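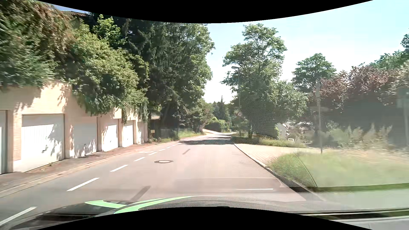 A list of street names is of little use if it leaves out what people say when they give directions, wrote one reader after the first release, and the same message asked why half of the Cunel district was missing. Both remarks were correct. The second release has a field for the spoken name, and Cunel is now complete.

Verkthorpe Street Names, release 2

Contents
What is in the files
Fields
How the names were collected
Known problems
Loading the data
Corrections
License

What is in the files

The main file, names.csv, has 1735 rows. One row is one name, not one street. A street that was renamed twice has three rows, joined by the same street_id. Of these rows, 395 have a spoken form that differs from the official one. I did not record a spoken form when the only difference was a dropped "Street" or "Road", as this happens with almost every name in the town.

The second file, sources.csv, gives the title of each map, directory or council notice that I used. The third file, removed.csv, keeps the rows that were in release 1 and are not in release 2, with a short reason for each. Please look there before you write to me that a name has disappeared.

Fields

There are 11 fields in names.csv.

row_id: number of the row, never used again after a row is removed
street_id: number of the street
name: the name as written in the source, with its original capital letters
name_plain: the same name in lower case, without accents and apostrophes
kind: official, former, spoken or proposed
spoken: the spoken form, if different
district: one of the district names used by the town, for example Cunel
first_year: first year in which I found the name in a source
last_year: last year in which I found it, empty if still in use
source_id: points to sources.csv
note: free text, in English

The value "proposed" is for names which were printed on a plan but never given to a street. I kept them because they are sometimes copied into later maps by mistake.

How the names were collected

I typed the official and former names by hand from the printed directories. I tried text recognition first, but the old directories are set in a narrow type and the program confused "rn" with "m" too often. After typing, I compared 600 rows a second time with the paper, chosen by a random draw. The errors I found were mostly missing apostrophes. I have corrected them in those rows, and then searched for the same kind of error in the others.

The spoken names come from written answers to a form which was open until November. A spoken name was accepted when two answers from different households agreed. This rule is strict, and it is surely the reason why short streets have few spoken names. A short street has few people to answer.

Known problems

The years are years of evidence. If first_year is 1931, the name can be older than that. Please do not use this field to make statements about when a street was built.

Garage lanes and back lanes are uneven. Some of them have a proper name in the directories, some share the name of the street in front, and some have only a number. I followed the source in each case, so the same sort of lane can look different in two districts.

In the north of Cunel there are two streets with the same former name in the same years. They have different values of street_id, and this is correct. Do not merge them.

Apostrophes were written in several ways. In the name field they are all the straight sign now.

Loading the data

The files are UTF-8 with a comma as separator, and text with a comma inside is in double quotes. Spreadsheet programs like to change row_id values such as 0042 into 42, so import this column as text.

If you use Caria, the small search tool in the folder tools, put the three files beside it and start it with

caria names.csv --find "mill"

Caria searches name_plain and spoken together. It does not search the notes. The Siregar converter from release 1 is no longer included, because it expected the old order of the columns.

Corrections

Send the row_id, the text as it should be, and where you have seen it. A scan of the page helps very much. For a spoken name, tell me also which end of the street you know, as some long streets have a different name at each end.

License

The data can be used and changed for any purpose if you mention the title and the release number. The scans of the directories are not part of this package.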